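Friday, June – wrist camera and pad wipe, bench 2

Picked up from Tapio Rautiainen's notes. The Parngate arm is back on the bench with the Damgaard fingers, the dark pair. Pad is the green fibrous one, gripped upright between the tips. Speed cap left at 16 percent, camera exposure fixed at 3000 µs.

Ran the approach to the blue panel six times. Pose repeats well enough. Segmentation does not: the dark shadow or reflection on the gloss gets labeled as pad in the approach frames, and the mask jumps when it merges with the real top edge.

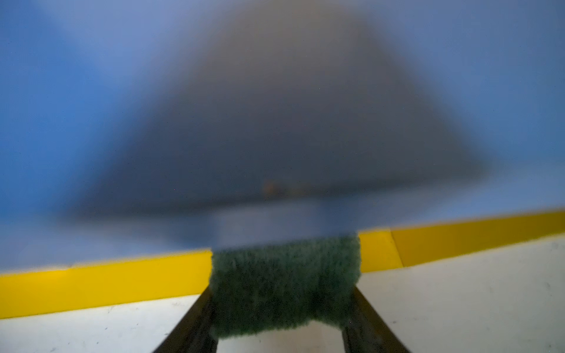 Wrist view, pad at the blue face. Panel out of focus, yellow border and pad sharper.

Tried taking the edge from the yellow border instead. Good contrast against the off-white surface on both sides, but the pad hides the middle, so the line has to be fitted from two pieces. The darker yellow section on the right fell outside the hue window. Widened it, fit score went to 91.

Still open: focus distance, force limit in the Wekorum config, a diffuser over the lamp. Tapio has the spare lens – ask before ordering from Oten.

Parngate shared workshop – notebook pages, members only | Contact the bench desk | Back to top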